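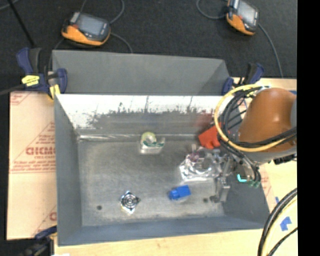 Thread on storing small hardware at home, after 30 years of doing it badly. I fixed doors and windows for a living and I have owned every kind of container for screws and hinges. My rule now is that anything still waiting to be sorted goes in one wide, open metal bin. Sloping sides like on this gray one are what you want, wider at the rim than at the bottom, so your hand goes in flat and you can see what you have. Scratches on the inside walls don't matter.

Coffee cans are the usual alternative. I used them for years. The trouble with a coffee can is that what you need is at the bottom, so you dump it out on the bench, and then you have a bench covered in screws and an empty can.

Glass jars with the lids nailed under a shelf look good in magazines. I had a row of them. Two broke the same winter and I was picking glass out of the wood screws until June. Plastic jars are fine if you like that system.

The drawer cabinets with the little clear drawers are good for things you already know you'll use. Mine is a Drilberg with 40 drawers. I bought it used. The drawers don't have a stop at the back, so if you pull too fast the whole thing comes out in your hand. Put a dab of hot glue on the back edge of each one.

Labels. I tried masking tape, which dries up and falls off. I tried a label maker, which ran out of tape at drawer 10 and the store had stopped carrying that size. What I do now is hot glue one of the actual screws to the front of the drawer. You don't have to read anything.

Somebody asked how I decide what to keep. For wood screws I keep anything straight with a clean head. If the slot is chewed up it goes in the scrap bucket. I used to keep the chewed ones "for rough work" and then I'd be on a ladder swearing at one.

Nails I don't keep unless they're new. I straightened nails as a kid because my grandfather made me. A box costs very little and a straightened nail bends in the same place again.

Hinges get kept in pairs, wired together with their own screws in a small bag. A single hinge is scrap unless it's an odd old one. People will come looking for odd old ones. I gave one to a neighbor last year for a kitchen cabinet from the fifties and she brought me a pie.

Machine screws are the hard part. Inch and metric look the same in bad light and they will strip each other. I keep a thread gauge on a string next to the cabinet. If you don't want to buy a gauge, keep one known nut of each size on a loop of wire and try the screw in it by hand. It should spin on without force.

Kwame Odoi asked about magnetic trays. I like them for working on one thing, like a lock or a carburetor. I don't like them for storage. Small screws pick up a little magnetism and then cling to each other and to the screwdriver. Brass and most stainless won't stick at all, so you still lose those.

On rust: the garage gets damp here. I put a handful of the little silica packets in each big box and swap them when I think of it. For anything that has already started, an overnight soak in white vinegar, rinse well, dry in a warm oven, then a wipe of light oil. Don't do this to anything plated, the vinegar will take the finish off.

Sorting. I do it in the evening with the radio on, 30 minutes at a time and then I stop. Longer than that and I start putting things in the wrong drawer. Borislav Trajkovski, who I worked with at Purnora, sorted on a bath towel so nothing rolled away. I still do that.

When the scrap bucket is full I take it to the yard. Last load was 50 pounds, mostly steel, and it paid for lunch. Pull out the brass first and keep it separate. They pay a lot better for it.

Last one for tonight. If you're starting from nothing, don't buy the big assortment kit. Half of it is sizes you'll never touch. Buy one box each of #8 wood screws in 1 1/4, 2 and 3 inch and a box of drywall screws, and add the rest when a job calls for it. I'll do wall anchors tomorrow, I have opinions about the plastic ones.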